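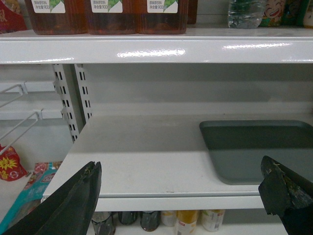 R. Sabbagh

Ticket opened 2018-01-30
Product: Enanlow desktop, exporting to ebook
Status: solved by me, mostly

Hi all, hoping someone can save my novel (or at least chapter 14 of it). I've been writing in Enanlow for yonks and never had a drama with it until this arvo, when I exported the full manuscript to send to my writing group and chapter 14 came out with every scene break gone. The whole chapter is one great slab. My narrator is at her grandmother's kitchen table in Aramau, and in the very next sentence she's on a ferry as a seven-year-old. I know literary fiction gets away with a lot, but crikey.

Chapters 1 to 13 are fine, and so is everything after. On screen the breaks all show up properly too, with the little centred ornament and everything. It's only in the exported file that they vanish.

What I've tried so far:

Restarted Enanlow, then the computer. No change.

Exported to PDF instead. Breaks are there! So it's only the ebook export that's crook.

Deleted one scene break and put it back in from the Insert menu. That one came through, the others didn't. I got a bit excited and then remembered how many scenes are in that chapter.

Copied the chapter into a blank project and exported that. Same slab.

Update, after dinner: I think I've got it. I wrote chapter 14 back in October for the Lukotley story competition, as a stand-alone piece with a 4,000 word limit, and I did it in their online editor. Then I pasted it into the novel once it didn't place (still a bit sore, moving on). So the breaks in that chapter aren't Enanlow breaks at all, they're ordinary paragraphs somebody else's software dressed up to look like them. I turned on Show Hidden Styles and there they were, all tagged "imported ornament" – and the ebook export seems to skip any style it doesn't recognise.

The fix: select the lot, choose Match Formatting, then Convert to Scene Break. It missed 2 of them where I'd left a stray space in front, so I did those by hand. Exported again and my narrator is staying put in the kitchen until she's meant to leave.

One leftover. The chapter has lost nearly 300 words of italics, all the grandmother's letters, and Undo won't bring them back. I've got a backup from last week so I can redo them, but if anybody knows how to convert the breaks without flattening the italics, please pop it in a reply before I start. Leaving the ticket open for that bit.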